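Quick update on the joint mobility classes, typed up between two other things so forgive the state of it.

The Rarnov Community Center is adding more places to its free hip and knee mobility program. It was supposed to be a small thing. It filled up in January before the flyers had even gone out, and the waiting list hit 222 people by the time the center closed it. So now there's more room. Sign up opens Monday at 9 a.m., front desk or by phone, no online form yet. (They say it's coming. They said that last year too.)

**What it is**

Low impact exercise for folks with stiff or sore hips and knees. Chairs, bands, a bit of floor work if you can get down there and back up again. Sessions are 45 minutes. You go at your own pace and you can sit out whatever you don't like the look of.

It's not physical therapy and the center is pretty clear on that. If you've had a joint replaced in the last few months, or you've got surgery booked, they want a note from your doctor before you start. Same goes if you've had a bad fall lately. Don't show up without the note and expect to talk your way in, the instructors have been told to say no.

Adults of any age can join. That surprised a few people at the open evening. A lot of flyers for this sort of class have silver haired couples on them and younger people with hip trouble figure it isn't meant for them. It is. The evening class was added partly for people with jobs and kids, who couldn't make the 10 a.m. slot and kept asking.

**When and where**

There will be 5 classes a week instead of two:

- Two morning classes, 10 a.m., main hall in Rarnov
- One lunchtime class, 12:15, same hall
- One evening class, 6:30 p.m., upstairs studio (there is an elevator, side entrance)
- One afternoon class at the Fikbridge library annex, 2 p.m.

The Fikbridge one is new and it's the one to go for if parking is a headache for you. Lot is right by the door. The Rarnov lot has been half dug up since the fall and the handicapped spaces have been moved around to the back, which is a longer walk than anybody with a bad hip wants. Center says the work is nearly done. No date on that.

Which days? Still being settled for three of the five. The desk will have the printed schedule when sign up opens, so ask for it then. Please don't call before that, they've asked me to say so twice.

**What it costs**

Nothing, for the first ten weeks. After that it's a drop-in fee if you want to keep going, and the amount hasn't been set. The money for the extra classes is a $4000 grant from the Falum Fund, a local health charity that mostly pays for rides to appointments and the like. It covers the instructors and the Fikbridge room. It doesn't cover equipment, so bands and mats are shared and you can bring your own if you're fussy about it. I would be.

There'll be 100 places in total across the five classes. Do the math on that waiting list and you'll see that not everyone gets in this time around. People already on the list get first pick – the center is calling them this week, in order – and whatever is left goes on Monday. If you're on the list and you miss the call, they'll leave one message and give you two days. After that your place goes to the next name down. So check your voicemail!

**A few things people asked at the open evening**

*Will it hurt?* Some stretching discomfort, fine. Sharp pain, stop and tell the instructor. They were firm about this. Nobody gets a prize for pushing through it.

*Do I need special shoes?* Flat, closed, something that grips. No socks only, the hall floor is slick. No flip flops.

*Can I bring my walker or cane?* Yes. There's space along the wall and most of the moves have a seated version.

*Can my husband/wife/sister come along and watch?* In the Rarnov hall yes, there's a bench. The studio and the annex are too small.

*Is there a pool version?* Not here. The Rarnov pool is closed for repairs and the center won't promise anything until its open again.

*Do they do shoulders?* Asked by several people. Not in this program, though the warm up does have some arm circles. If enough people want it they may look at a separate class later in the year.

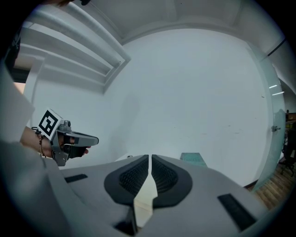 *A handheld gripper tool held at left, with a second gripper's black finger pads up close.*

**Home sheets**

Everyone who signs up gets a packet of exercises to do at home. Six pages, large print, stapled. The packet was put together with Aidoo, the supply store on Mill Street, and the store will have copies at the counter as well for people who don't get a place. You don't have to buy anything to take one.

Having looked through it: it's decent. Heel slides, seated marches, a wall stand thing, some gentle bridges. There's a chart at the back to tick off what you did. Page four has the drawings for left and right leg swapped, the center knows, a corrected page is being printed. If you've already got a packet just go by the wording and ignore the pictures on that page.

They suggest ten minutes, twice a day, most days. Skip it when you're having a flare up and start again easy. Nothing in there needs equipment apart from a sturdy chair, and they mean sturdy – not one with wheels.

**Getting there**

The number 3 bus stops outside the Rarnov center, and the library annex is two blocks from the Fikbridge stop, flat all the way. If you need a ride, tell the desk when you sign up. There is a short list of drivers but it's first come first served and won't stretch to the evening class for now.

Bring water. Wear something you can bend in. Get there ten minutes early for the first session becuase there's a form to fill in, health history and an emergency contact, and class starts on time whether you're done writing or not.

The waiting list will open again once the first ten weeks are over. If you get a place and find you can't use it, call the desk so somebody else can have it. Miss two in a row without calling and they'll take you off.

Will add the days here once I have them.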